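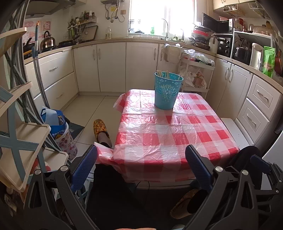
Getting creases out of a plastic tablecloth

I bought mine folded up in a packet the size of a paperback, and for days it looked like a road map! Don't iron it (I melted a corner of my last one, what a smell). Hang it over the shower rail while you have a hot shower, then lay it on the table and smooth it out with a warm, damp towel. Leave it overnight with a few heavy books on the worst folds.

For sticky spots I use dish soap and warm water, and a dab of baking soda on tomato sauce. Roll it up on a cardboard tube when you put it away.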